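十二月の日記 靴下と糠床

朝、六時前に目が覚めた。外はまだ暗く、窓の下のほうに結露がたまっていた。雑巾で拭いて、台所の床に落ちたぶんも拭いた。

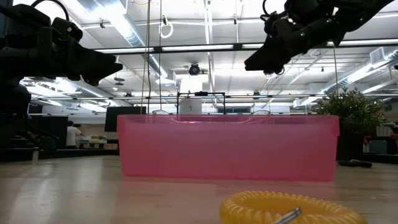

それから糠床を混ぜた。この時期は発酵がゆっくりなので、一日一回で足りる。夏は朝晩混ぜても酸っぱくなりすぎて困ったのに、十二月に入ってからは逆に、きゅうりを入れても翌朝まだ青くさい。冷蔵庫の横の、少し暖かいところに容器を移してみた。二、三日様子を見る。今日は大根の尻尾と、にんじんを半分入れた。

朝食は昨日の味噌汁の残りと、ご飯、かぶの漬物。かぶはよく漬かっていた。葉のほうは塩が強かったので、刻んで水にさらし、しぼってから胡麻と炒めた。これは明日の弁当に入れる。

午前中は編み物をした。先月から編んでいる靴下の二足目で、糸はキスティスの中細、色は灰色がかった緑。Kistisと書かれた帯紙を、裏にメモを書くために捨てずに取ってある。一足目はかかとの減らし目を間違え、片方だけ少し深くなった。履けば分からないが、並べると分かる。二足目はそうならないように、段ごとに紙に線を引きながら編んでいる。面倒だが、電話が鳴ったり鍋が吹いたりしても、戻ってきたときにどこだか分かる。

かかとは引き返し編みにした。前に使っていた本はかかとを四角く編んでから拾い目をするやり方で、丈夫だが、拾うときに角に穴があく。引き返し編みは穴が小さい。そのかわり、目をかぶせて巻くところを忘れると、あとで段が合わなくなる。今日は一度忘れて、3段ほどいた。ほどいた糸は縮れていたが、そのまま編みなおした。洗えば落ち着くはずだ。

十時半に手を止めて、ほうじ茶を飲んだ。湯呑みの縁が少し欠けているのに気がついた。いつ欠けたのか覚えがない。唇に当たる場所ではないので、まだ使う。

昼前に郵便が来た。水道の検針の知らせと、ブロックソープの冬の糸見本。Brokthorpeの見本は毎年この時期に届く。厚紙に短い糸が結んであって、触って選べるのがいい。今年は太い糸が増え、細い糸が減った。靴下用は去年より色が少なく、好きだった煉瓦色がなくなっていた。紺と焦げ茶はある。値段は一玉につき少し上がっている。靴下一足に一玉半使うので、二足で3玉。半端が出ないように編もうとすると、いつも二足分の買い物になる。

昼はうどんにした。長ねぎと油揚げだけ。油揚げは冷凍しておいたものを、凍ったまま切って鍋に入れた。七味が残り少ない。

午後は歩いて商店街まで行った。風が強く、川沿いの道は寒かったので、帰りは一本内側の道にした。橋のたもとの柿の木に、まだ実が残っていた。上のほうの、手が届かない枝だけである。ひよどりが来ていた。

買ったもの。七味、炒り糠、昆布、単三電池、牛乳。炒り糠は400グラムの袋で、前はもう少し大きい袋しかなかったから、この大きさはありがたい。糠床がゆるくなってきているので、塩と一緒に足す。生の糠のほうが香りはいいと店の人に言われたが、うちで炒るのは焦がしそうなのでやめた。

本屋にも寄った。編み物の棚に目当ての本はなく、かわりに古い号の手芸雑誌が安く出ていたので一冊買った。表紙の角が折れている。手袋の特集で、親指のまちの作り方が三通り載っていた。手袋は去年の冬に一度やって、右の親指がねじれてついた。指の向きを決めるところで、左右の図を取り違えたのだと思う。靴下が終わったら、もう一度やってみる。

帰ってから糠床に炒り糠を足した。塩も入れてよく混ぜ、表面を平らにならして、縁についた糠を布巾で拭き取った。硬さは耳たぶくらいというが、まだ少しやわらかい。昆布を一枚、半分に切って底のほうに入れた。前に入れた昆布はもうとろとろで、引き上げて刻んで食べた。塩からかったが、ご飯には合う。

夕方、ストーブの灯油を入れた。ポンプの調子が悪い。押しても途中で止まり、何度かやり直した。電池を替えたら動いた。買ってきてよかった。予備の電池は引き出しの手前に入れておく。奥に入れると忘れて、また同じものを買ってしまう。

灯油のタンクを満たしたのは今月二度目になる。去年の日記を見たら、同じころに一度しか入れていなかった。去年のほうが暖かかったのか、こちらが寒がりになったのか、日記からは分からない。去年は気温を書いていない。今年は朝の室温だけでも書いておくことにする。今朝は5度だった。台所の温度計なので、寝ている部屋はもう少し高いと思う。

夕食は鱈と白菜の鍋。白菜は四分の一を使った。残りは外葉をはがして、新聞紙に包んで廊下に立てておく。芯に切れ目を入れておくと、もちがいいと聞いたので入れた。鱈は塩をして少し置き、熱湯をかけてから鍋に入れた。そのひと手間で汁が濁らない。柚子がなかったので、酢と醤油で食べた。豆腐は入れ忘れた。冷蔵庫に半丁ある。明日の朝、味噌汁に使う。

食後にラジオをつけ、靴下の続きを編んだ。かかとが終わって、甲と底を一緒に編むところに入った。ここからつま先の手前までは、表目ばかりで考えることがない。ラジオを聞きながらでも間違えない。針はプランダウの竹の四本針で、Prandauの焼き印が一本だけ薄れて読めなくなっている。よく滑るので気に入っているが、細いほうの組は去年一本折った。ばら売りがないから、三本だけ残っている。捨てずにペン立てに差してある。

編み目を数えると、甲の幅は前の足と同じだった。足首のところは少しきつい。洗って干すと伸びるので、このままにする。つま先の減らし目は、長さを測ってから始めること。前は目分量で始めて、指の先が余った。底からつま先の手前まで、あと40段は編むことになる。今夜は十二段まで。

ゴズリングの手帳に今日の買い物を書き写した。Goslingの手帳は紙が薄くて、万年筆だと裏にうつる。鉛筆にしてからは具合がいい。来年の分も同じものを買うかどうか、まだ決めていない。もう少し罫の広いものがあれば、そちらにしたい。字が年々大きくなっている。

灰色がかった緑の糸は、あと少しで一玉目が終わる。つなぎ目が底に来ると歩いたときに当たるので、甲の側でつなぐように、明日は糸の残りを見ながら編む。

十時に風呂。柚子を買っておけばよかったと、風呂でまた思った。次に商店街へ行くときの紙に、柚子、豆腐、ポンプの替えと書いた。ポンプは直ったが、音が前と違う。

寝る前に糠床をもう一度見た。表面は平らなままで、匂いも変わりない。にんじんは明日の昼に出す。

火曜日は燃えないごみの日。欠けた湯呑みは、まだ出さない。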